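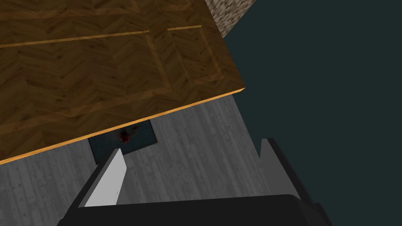

Veltmont Ring Road Incident Detection: Progress Report to the Regional Roads Fund
Period covered: February to May
Prepared by: Ilgın Karabulut, Project Lead

1. Status

Work packages 1 and 2 are complete. Work package 3 (queue warning signs) is behind the agreed plan by 2 weeks. No change to the total grant is requested.

2. Detection equipment

Loop detectors are now in service on both directions of the ring road between the Jolport interchange and the Cullier exit. Spacing is 500 meters on the open sections and closer on the approach to the Ersoy overpass, where the shoulder narrows and stopped vehicles block a live lane. Each station reports speed, lane occupancy and flow to the control room once a minute.

Two stations near Cullier returned false zero-speed readings during heavy rain in March. The fault was traced to a badly sealed junction box. The box was replaced and the readings have been normal through April and May.

3. Data collected

The system logged 1,544 slow-traffic alerts in the period. Operators check each alert against the roadside cameras before a message goes out. Most alerts came from ordinary peak-hour queues at Jolport. These are valid detections but do not need an operator's attention, and they take time away from the ones that do. A revised threshold, triggered when average speed falls below 35 mph outside the peak, has been running in test mode since early May. Results will be given in the next report.

4. Queue warning signs

Foundations are in for all signs on the eastbound side. Westbound work stopped when the contractor found an unrecorded drainage pipe at the Ersoy overpass. The sign location has been moved upstream and the new drawings have been approved. Lane closures for the remaining work will start after 8 p.m. to keep clear of the evening peak.

5. Spending

Spending is within budget for equipment and staff. The traffic management line will be overspent because of the extra night closures. We ask the Fund to approve a transfer from the unused part of the training line to cover this.

6. Next period

Finish westbound foundations and power connections.
Install and test signs in both directions.
Decide on the off-peak threshold.
Agree a procedure with the Veltmont police for passing on crash reports to the control room. A draft is with them for comment.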